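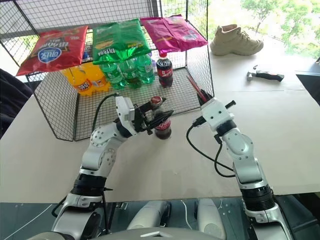 *Small cola bottle by the wire cage, red cap on*

**snackgoblin_42** · January 3, 2025
Ok, mini dessert people, I need help! I'm making tiny jelly "sodas" for my niece's party and every batch leaks out of the mold. I used the Pestora silicone one, 5 cavities, and plain gelatin. Is it me or the mold??

**mapleghost**
Probably you, sorry lol. How warm is it when you pour? I let mine get syrupy first, then it goes in slow.

**tinfoil_tessa**
Nah, it's the mold. I had the same one in August and the seam never closed right. Got a Huttunen after that and zero leaks so far.

**mapleghost**
I've used my Pestora for ages with no trouble. Two rubber bands, done.

**tinfoil_tessa**
If I need rubber bands it's a bad mold!!

**snackgoblin_42**
Haha ok, I did pour it pretty hot. Trying bands tonight, and if that flops I'll get the other one. Also, how long in the fridge?

**bricklet**
4 hours minimum for mine. And flat soda, please, the fizz leaves holes all over (I kinda like the holes, but my kids complain).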